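Vero Double-Bar Garment Rack, Dark Gray
Item no. 3147 | Sold by Pruvdale Home Storage | Ships from Umbridge

Overview

The Vero is a freestanding garment rack for bedrooms, entryways and small stockrooms. It is supplied flat and assembled with the hex key in the box. The main rail carries clothes on hangers. The second bar is lighter and is meant for scarves, belts and S-hooks.

The rack was drawn by Lamai Chaimongkol for the Rattanakul line and replaces the single-bar model, which was discontinued in February. Uprights from the old model do not fit the new base.

Specifications

Overall width: 1,162 mm
Depth at base: 440 mm
Finish: powder coat, dark gray, low gloss
Main rail load: 30 kg, evenly spread
Second bar load: 6 kg
Feet: screw-in levelers, 10 mm travel
Tools needed: hex key (included)

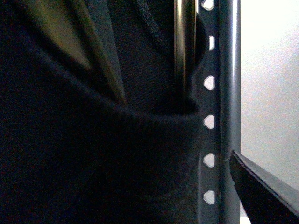
Load ratings assume hangers spaced along the full rail. A heavy winter coat weighs 2 to 3 kg, and a row of them at one end will pull the rack out of square over time. Put the heaviest items near the uprights and the light ones in the middle. Thick knits are better folded on a shelf – they stretch at the shoulder on any hanger.

Assembly

Lay the base pieces on a rug or on the flattened carton. Fit the uprights and turn each bolt by hand until it seats. Do not tighten yet. Add the main rail, then the second bar. Stand the rack up, check that both uprights are vertical, and tighten all bolts from the base upward. Set the levelers last.

Retighten after the first week of use and then twice a year. On carpet, the levelers should be fully screwed in.
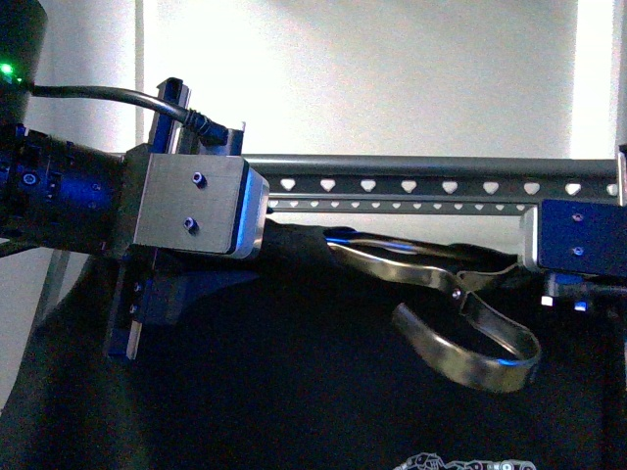

Care

Wipe with a damp cloth and mild soap. Do not use scouring pads, bleach or solvent on the powder coat. Chips can be touched up with the gray paint pen, sold separately. Metal hangers will mark the top of the rail after long use; the marks do not affect the load rating.

The cutouts collect lint. A soft paintbrush clears them faster than a cloth.
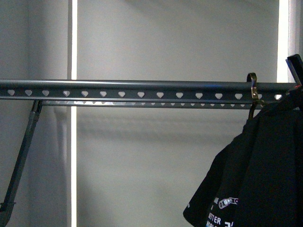 Front rail with heart-shaped cutouts; second bar beneath.

Delivery and returns

One carton, 9.4 kg. Orders over $100 ship free within the lower 48 states. Returns are accepted for 30 days if the rack is unassembled and in its original carton. Missing hardware is replaced at no charge; quote the item number and the bag letter printed in the assembly sheet.

Spare parts

Leveler set (4)
Bolt and hex key pack
Paint pen, dark gray
Second bar with end caps

Page updated April 12, 2024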